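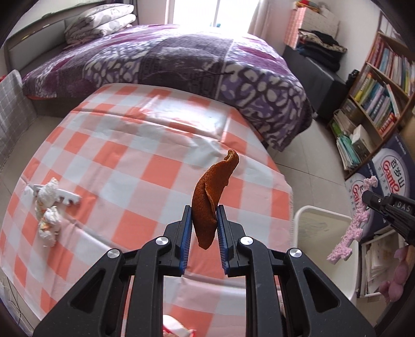
Last changed: 2026-09-19

Household tidying data helps robot grippers handle odd scraps

Hand-held grippers used in ordinary homes can teach a robot arm to pick up light, irregular trash, according to a study by a group at Rirnov led by Kenza El Idrissi.

The group collected 1,040 short recordings of people clearing tables with the grippers, which carry their own camera. The items were the kind left over after a snack: dried peel, crumpled tissues, wrappers. A control program was then trained on the recordings and run on a fixed arm in the Komham test room.

In 400 trials, the arm missed or dropped an item about 7 percent of the time. Most of the misses involved flat wrappers. Curled peel gave less trouble, as the ridged pads could press on it from both sides.

"We left the rooms as they were," said El Idrissi. "Patterned cloths and window glare stayed in the data."

Ayman Smadi, who ran the trials, said the program still slows down when two items touch. Recordings from three more homes will be added before the next round of tests, planned for June.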